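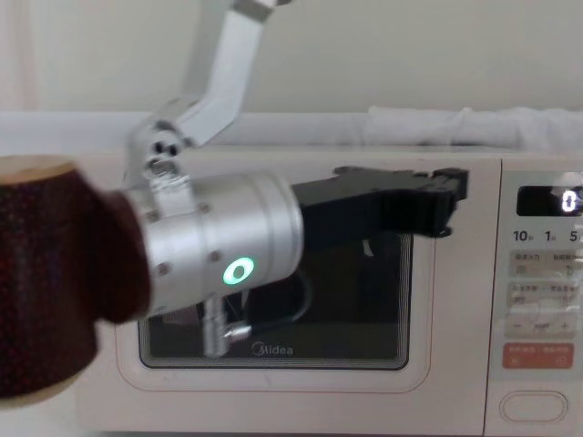

The Midea, seen from the front.

How do I get yellow marks off a cream microwave, and grease out of the door edge?

Posted in August by Isabelle Marchand
Last updated: August, 9:40 pm
Reading time: 6 minutes

I have a cream-white Midea microwave that I took over from the people who lived in my apartment before me. It works fine and I would like to keep it, but I have two cleaning problems I can't get past.

The first is the outside. There are yellowish marks on the front, mostly near the side where you pull the door open. On a white or black one I might not care, but on cream they look like old tea stains and you can't tell if the color is dirt or if the finish has changed. I have wiped it with dish soap and warm water several times. It got a bit better the first time and then stopped improving.

The second is the door. There is a line of grease in the groove where the raised part of the door meets the dark window. A cloth goes right over the top of it. I tried a wooden toothpick, which got some out, but it left little splinters behind and I stopped. The inside edge of the door is also sticky, the part that touches the body when it shuts. When I open it there is a slight tacking sound, like tape coming up.

Things I have in the house: dish soap, white vinegar, baking soda, rubbing alcohol, a bottle of Pralex kitchen spray that came with the apartment, and a melamine sponge. I don't want to take the sponge to it until someone tells me whether that will dull the finish. I also don't know if it's safe to spray anything near the door, because I was told once that the seal on a microwave matters.

I already did the inside with a bowl of water and vinegar and that part is good now. It's only the front and the door that I need help with.

I live in the Lestham building, unit 2052, if anyone here is also there and has the same one. I think a few of the kitchens were set up at the same time.

Thank you.

Florence MacLeod

I cleaned rental kitchens for a living for a good while and cream appliances were the ones I got called back for most often. What follows is the order I would do it in.

Unplug it first. You will be pressing on the front and you don't want it starting up, and you don't want water near the control panel with the power on.

Start with the marks on the outside. Mix baking soda with a little water until it's like toothpaste. Put it on the marks with your fingers, don't rub it in, and leave it for ten minutes. Then take it off with a soft damp cloth, using light strokes in one direction. Rinse the cloth and go over it again, as baking soda dries to a white film and on cream you won't see it until the light hits it. If the mark is lighter after that, it was dirt, and you can do it again the next day. Most yellow marks on the opening side of a door are cooking grease and hand oil that have been warmed up over and over. Dish soap takes the top layer off and then stops, like you said.

If the mark looks exactly the same after two rounds, the finish itself has yellowed and cleaning won't bring it back. You can leave it. I wouldn't paint it.

Leave the melamine sponge in the drawer. It is a very fine abrasive and it will take the shine off a painted or plastic front. You end up with a flat patch that is clean but shows more than the stain did. The same goes for the window, which will scratch if there is a film or plastic layer over it. I would also keep the rubbing alcohol off the window and off any printed lettering on the panel. I have wiped the numbers off a microwave that way, and the landlord was not happy.

For the groove around the window, use a soft toothbrush you don't need anymore. Dip the bristles in warm water with a drop of dish soap, shake it nearly dry, and brush along the groove, not across it. Wipe up what comes out as you go. When the bristles don't bring up anything else, wrap a thin cloth around the edge of an old plastic card and run that along the groove to dry it. The card will also get the corners, where the brush tends to skip. If you still have splinters in there from the toothpick, the brush should lift them. If it doesn't, tweezers will.

For the edge that touches the body, wipe with a cloth dampened in warm soapy water, then a cloth with plain water, then a dry one. Do the matching surface on the oven as well. People clean the door and forget the other side, and then the door picks the grease straight back up. Don't use a scraper or steel wool on either one, and don't spray into it. Spray goes into the gap and stays there. You were told right about the seal. Those surfaces should be clean and they should meet flat. If you see a crack, a bend, or a spot where the door doesn't sit against the body, stop using it and have it looked at.

I'd skip the Pralex unless the label is still readable and says it can be used on painted surfaces. If you do use it, put it on the cloth.

Leave the door open for half an hour afterward and then plug it back in. The whole job should take almost 40 minutes if the grease is old, not counting drying.

ulteo_k

Vinegar. Works on everything.

I just put it on a paper towel and hold it on the spot. Mine is a different brand and it's black so I can't say about the yellow. I wouldn't bother with all the toothbrush stuff, the groove gets dirty again anyway.

Yagi27

I'm in the Lestham too, unit 2455, and I have a cream one. Not sure it's the same model as yours. I had the yellow on the door side and did the baking soda paste three times over three days. It went from brown-yellow to something you only notice if you're looking for it. I'm calling that done.

A couple of things I ran into. The paste dries fast if the kitchen is warm and then it's hard to get off without rubbing. I put a piece of damp paper towel over it and that kept it wet. Also check what's next to the microwave. I had mine right beside the stove, and everything that came off the frying pan landed on that side of it. I moved it to the other counter and the marks haven't come back so far. If you move yours, leave space around the vents. The manual says how much and mine was on the maker's website under the model number, which is on a sticker on the back.

I disagree about vinegar for the outside. It did nothing for the grease and the kitchen smelled like pickles until the next morning. Inside is fine.

For the groove I used cotton swabs and went through 27 of them -- I know because it was what was left in the box. The toothbrush sounds better. The sticky sound went away after I cleaned the side the door closes against, same as Florence says. I had only been doing the door.

Isabelle Marchand

Thank you all. I did the groove and both sides of the door tonight with the toothbrush and it opens without the noise now. The card trick got a surprising amount out of the bottom corners. One splinter came out with the tweezers.

I've done the paste once on the outside, with the damp paper towel over it. The big mark by the door is lighter, so I guess it's dirt. There's a smaller one that didn't change. I'll do it again tomorrow and leave it at that if it stays -- I'm not going to paint it. Yagi27, mine was next to the stove as well. I'll measure the other counter before I move anything.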